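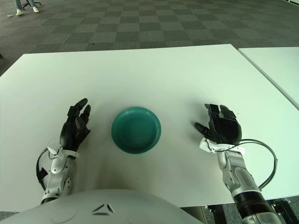

Pourquoi une assiette a-t-elle un bord relevé ?
Pour retenir la sauce et les petits pois qui roulent.

Par la rédaction de Rikine, mars

On lit partout qu'une assiette creuse « ne déborde jamais ». Méfie-toi ! Verse 800 millilitres d'eau dans un plat peu profond, au-dessus de l'évier, et regarde.

Un récipient large et bas sert aussi de vide-poche. 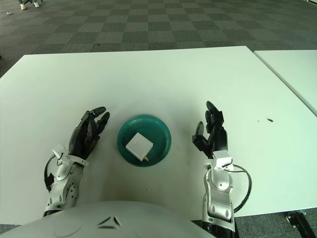
Pratique, mais est-ce que ça range vraiment ? Pas sûr. Si tu y jettes tout, tu fouilleras quand même. Essaie une semaine avant de nous croire.

Ce site utilise des cookies. Accepter | Refuser

© Rikine – Contact – Haut de page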